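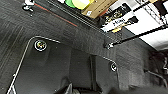 The mat panels and the two round fasteners at the corners, against the grey carpet.

Who signs off mat fitting once the robot cell takes it over?
Posted by Nilton Urrego in Workplace and Shop Floor

I work in interior trim at a small fit-out shop. We line compartments with charcoal carpet and fit black mat panels over it, each with a light trim line along the edge and round fasteners at the corners. Until April this was a two-person bench. One person laid the mats and set the fasteners, the other checked the gap between panels and signed the job card.

We now have an arm on the bench running a Lirkodeck controller. It places the mats and presses the fasteners. I load the carpeted shells, clear faults and do the rework. The second position has been moved to packing.

My problem is the job card. It still has two signature boxes, fitter and checker. The supervisor wants me to sign both. I did not fit the mats and I do not have time to check each one, as the cell will start its next cycle whether I have looked or not. Over the last run of 300 shells I pulled 25 for rework, nearly all of them for a fastener that was seated but not locked. On a dark mat you cannot tell the difference by looking from above. You have to put a thumb on it.

Three things I would like to know:
Is it normal for one person to sign both boxes in this situation?
Can the cell be made to wait for a manual check without losing the whole cycle?
Has anyone had their pay grade reviewed after a change like this? I am still classed as a fitter, and most of my day is now fault clearing.

Alcides Nina
Process technician, trim and upholstery

Do not sign both boxes. The card records who did the work and who verified it. If the arm placed the mat, the fitter box should carry the cell number and the program revision, and the card should be reissued to allow for that. We went through the same thing at Nondska when the carpet line was changed over. The old cards stayed in use for most of a season, and when a batch came back there was no way to tell which units had been placed by hand.

On the second point, yes. The controller should accept a hold input at the end of the placement step. Wire a two-hand button or a plain foot switch to it and have the technician add a wait state before the shell is released. On our line this added up to 200 seconds an hour, depending on the operator, and management accepted that once the rework hours were set beside it. If they will not accept a hold on every unit, ask for one on a sampling basis and have the sampling rate written on the card.

The unlocked fastener is a separate matter. A fastener that seats without locking usually means the press stroke is being ended on position. Carpet thickness varies, so the tool reaches its programmed depth before the clip engages. Ask for the stroke to be ended on force, with position kept as an upper limit. Also check the backing under the corner holes. If the carpet is bunched there, no setting will fix it.

Watch the channel between the panels as well. A small rotation error at the first corner is hard to see at the fastener and shows up further down, where the gap starts to taper. Measure it at both ends.

For the pay question, write down what you do for two full weeks: faults cleared, shells reworked, minutes on each. Take that to the review. A general statement that the job has changed will be noted and filed. Also ask for the fault-clearing training to be put on your record. Our operators were shown how to do it by the installer and it was never entered anywhere, so on paper they were not qualified to do half of their shift.

cuadros_trim

same here, we got the arm and lost the second person. i just sign both, never been a problem so far. ask your union if you have one

Nilton Urrego

Thank you. The stroke is set on position, I looked this afternoon. The technician says force mode is available and will try it on one fixture first. The counter on the cell reads 3,139 cycles, so there is a fair amount of finished stock made on the current setting, and I have asked in writing whether any of it is going to be thumb-checked. No reply yet. The card is with the office. For now I sign the checker box only, on the ones I have checked, and leave the fitter box blank.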